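Small museums and heritage › Events and fundraising
Thread: Moving our gala from December, double bookings everywhere

mrebelo_hornatside
Hello all. I am Madalena Rebelo and I look after events for the Hornatside gallery. Our winter gala was planned for December, in the old Ezeani building by the water, and the owner has now told us that the lower floor will be closed for repairs to the pumps. We have 200 guests who already said yes. Our own upstairs rooms are free only in one week of the spring, and in that same week there is the Listlow dinner, where I think one third of our guests also go.

My question is simple. Do we keep the new date and accept that people will leave early for the other dinner, or do we wait until summer? The director wants the first. I want the second, but I am not certain, so please be frank with me.

While I wait for answers I am preparing the things which do not depend on the date.
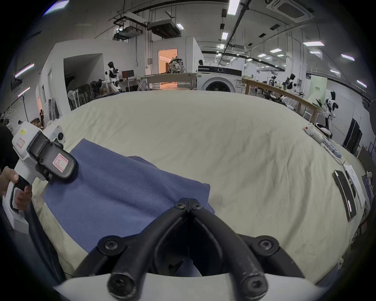 Blue cloth, folded, on the cream sheet.

pelmet
Keep the date. People who go to galas are used to two in one evening. They eat at one and dance at the other. Find out which half of the evening Listlow is strong in and take the other half.

oldcloakroom
I disagree with pelmet. We did exactly this four years ago. Everybody came to us first, drank one glass, and by half past eight the room looked like a station after the last train. The auction was at nine. You can imagine.

pelmet
Then the auction was too late, no? Put it at seven.

oldcloakroom
At seven half of them are still looking for parking. I stand by what I wrote. And the artists who gave works for that auction were hurt, one of them did not give again.

mrebelo_hornatside
Thank you both. The auction is my biggest worry. We have fourteen works promised and the sponsor, Eronico, pays for the catalogue, but only if the auction takes place before the end of their financial year. This I learned only yesterday evening when I read the agreement again. Summer would be after it. So perhaps the director is right for a reason he does not know himself.

Another question, smaller. Is it rude to send a second invitation card, printed, or is an email enough? The printer asks 800 for a new run on the same paper.

tessera_k
Email for the change of date, then a printed card closer to the evening for those who confirm again. You will print fewer. Don't call it "rescheduled due to unforeseen circumstances", everyone writes this and it sounds like a train company. Say the pumps are being repaired. People like to know about pumps.

grantham_lane
Do you sell tables or single seats? This changes everything. If a company bought a table and half of its people are at Listlow, you have an empty table in the middle of the room and it is paid, so you cannot give it away without asking.

mrebelo_hornatside
Both. Nineteen tables and the rest single seats. I have written today to the table buyers first, one by one, and five answered already. Three stay, one wants to stay but with fewer people, one asks for the money back. I will pay it back without discussion, the man has supported us for a long time.

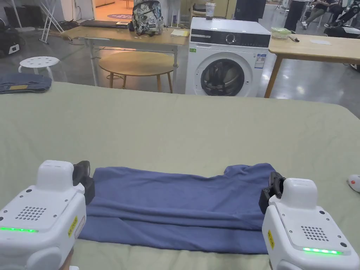
The blue T-shirt, on the big table.

oldcloakroom
Paying back is correct. But put a last day for it. We did not, and we had requests coming after the party, from people who were at the party.

pelmet
Has anyone asked Listlow? Maybe they would talk to you. Two events with the same guests is a problem for them also.

grantham_lane
In my experience they will be polite and change nothing.

tessera_k
In mine it was the opposite. We shared a bus. It left our place at nine and arrived at theirs twenty minutes later, and both sides saved on the taxis. The guests still talk about the bus more than about the speeches.

mrebelo_hornatside
The bus is a very good idea and I am a little ashamed I did not think of it. I telephoned to Listlow this morning. Their organiser was friendly. She had the same list open in front of her, and she said that she had been afraid to call me! We agreed that our evening begins at six, with the auction at half past seven — oldcloakroom, this is a compromise between you and pelmet — and the bus goes at nine. They will serve their dinner late, which they do anyway.

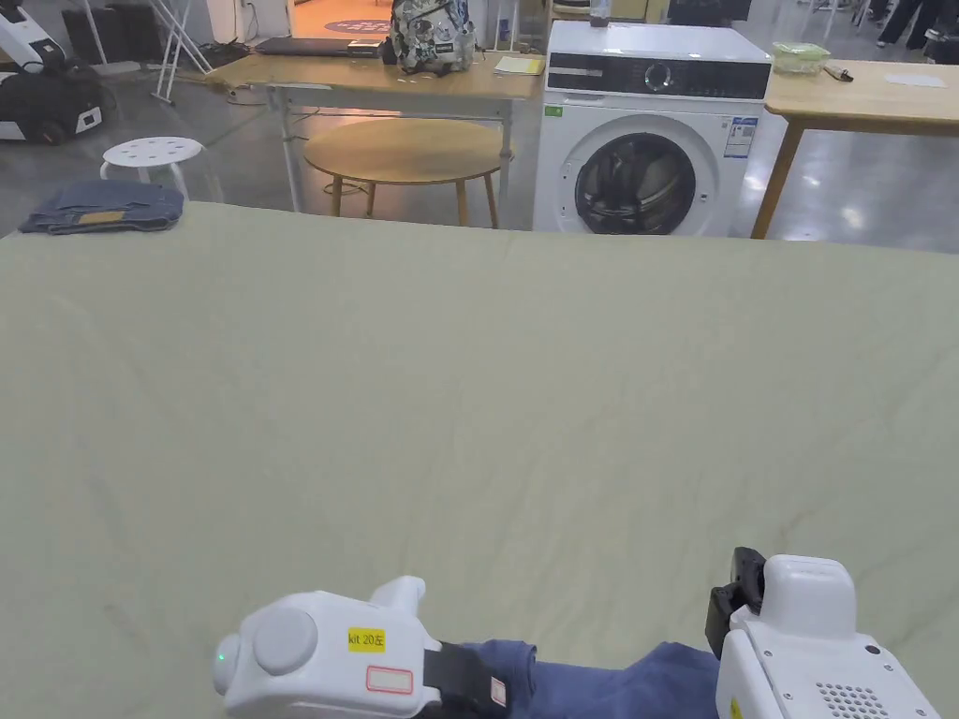 The studio party for the younger members stays with us upstairs after the bus has left, so the building is not dark and the musicians keep their full fee. For this part the ticket is cheaper and I expect mostly people who were never going to Listlow.

oldcloakroom
Half past seven I can live with. I still think you lose some bidders. Take written bids from those who cannot come, and have somebody with a clear voice to read them.

pelmet
I said seven, but fine.

grantham_lane
Who pays if the bus is late? Write it down before, even between friends.

mrebelo_hornatside
We divide it in two equal parts, also the waiting time. She is sending me the paper tomorrow and I will ask her to add the part about delays. Does somebody have a form for written bids which I may copy? Ours is from the time of the previous director and it still asks for a fax number.

tessera_k
I have one, two pages. Sending it by private message tonight.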